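Home Papers Methods notes Archive Contact

Posted in March by the Stoltero project
12 shares | 4 comments

4. What happens when an update stalls

4.1 The set-up

I should say up front that I came to this part of the work as a grumpy phone owner first and a researcher second. My old mobile had been telling me "waiting for download" since one Sunday morning, and I wanted to know what on earth it was waiting for. Section 3 dealt with how the catalogue side of an app store decides that a new version exists. From here on I'm looking at the handset side – the bit between the phone hearing about an update and the new version opening when you tap on it.

We ran 50 handsets, all of them second-hand and most of them with hardly any free storage, and that was deliberate. Plenty of published work on update behaviour uses tidy new phones with acres of room, and I've never met anyone in my own family who owns one of those in practice. Each handset had the Stundix client installed, set to fetch packages from one of two mirrors, Nokness and Canpolat. Nokness serves whole packages only. Canpolat serves patches where it can, meaning the phone downloads just the changed pieces and rebuilds the full package for itself. Same apps, same versions, same signing keys on both.

Over the run we logged 1499 update attempts. An attempt, for our purposes, begins when the client accepts the job and finishes when the package manager reports a result or when we give up on it. The giving-up rule caused more arguments than anything else in the project! We settled on 60 minutes without a single byte written to disk, and I'd defend that number, though I can see why somebody with a slow rural connection might want it longer.

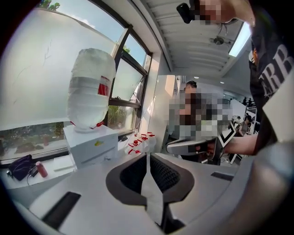

Figure 4. Upside-down water bottle on a white box, with a window behind.

4.2 Sorting the stalls

A stall and a failure are different animals and it took me a while to stop mixing them up. A failure gives you an error. You may not understand the error (I keep a list of my favourites) but the client has at least stopped trying and told you so. A stall just sits there with a progress bar, and the person holding the phone has no way to tell whether to wait, restart or throw the thing in a drawer.

I sorted the stalls by hand from the client logs, 3332 lines of them after the routine chatter was stripped out. Going in, I had expected the network to be the big villain. It was a villain, sure, but storage kept turning up in places where I'd put a question mark beside "network", and by the second week I was going back over my early labels and changing them.

The trouble is the way space gets checked. Stundix looks at free storage once, before the download starts, and compares it with the size of the file it's about to fetch. For a whole package from Nokness that's a fair first guess, although it leaves out the room needed to unpack. For a patch from Canpolat it's a rotten guess. The patch might be tiny, so the check passes easily, and then the client needs space for the patch, the old package and the rebuilt one all at once. On a phone that's close to full, the rebuild runs out of room partway, the client clears its temporary folder, and the whole job goes back into the queue as though nothing had happened. Round and round it goes. The screen shows the same waiting message the entire time.

So the mirror that was meant to be kinder to cheap phones was, on the fullest phones, the one more likely to get them stuck. I was a bit deflated by that, having argued for patches at length in Section 2, and I still think they're the right call for anyone paying by the megabyte. They just need a better space check in front of them.

4.3 Things the logs don't tell you

Two cautions before anyone runs off with this. The client's clock and the system's clock drifted apart on a few of the older handsets, so I've ordered events by log position and ignored the timestamps wherever they disagreed. And the background scheduler on some models holds jobs until the phone is charging. We left every handset on charge overnight to even this out, but daytime attempts were at the mercy of whatever the manufacturer had decided about battery saving. Anything labelled "held by scheduler" was left out of the stall groups altogether.

I also didn't separate first tries from repeats in the main table. If you'd like to do so, the attempt identifiers carry a suffix showing which retry you're looking at, and the labelling sheet uses the same suffix. A colleague's earlier script drops it, so please use the newer one.

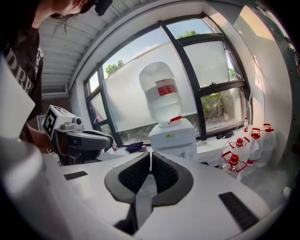 Does clearing the client's cache get a stalled update moving again?

It can free enough room for the rebuild to finish on a nearly full phone, but it also throws away anything partly downloaded, so the package or patch has to be fetched again from the start.

4.4 A small change to the client

The fix we tried is pretty dull. Before accepting a job, the patched version of Stundix adds up the download, the package already installed and the expected size of the finished one, and compares the total with free storage. If there's not enough room for a rebuild but there is enough for a whole package and its unpacking, it asks Nokness for the whole thing. If there isn't room for either, it says so, in words, with the amount of space that needs clearing.

I rather like that last part. The message went through a silly number of drafts – an early one used the word "insufficient" twice – and the version we kept says "Free up this much space, then try again", followed by the figure. It doesn't suggest which apps to delete. I'd wanted it to, but working out what a person can do without is well past what an update client should be guessing at.

Results for the changed client are in Section 5, along with the handsets we had to exclude for faulty storage.

Previous section | Next section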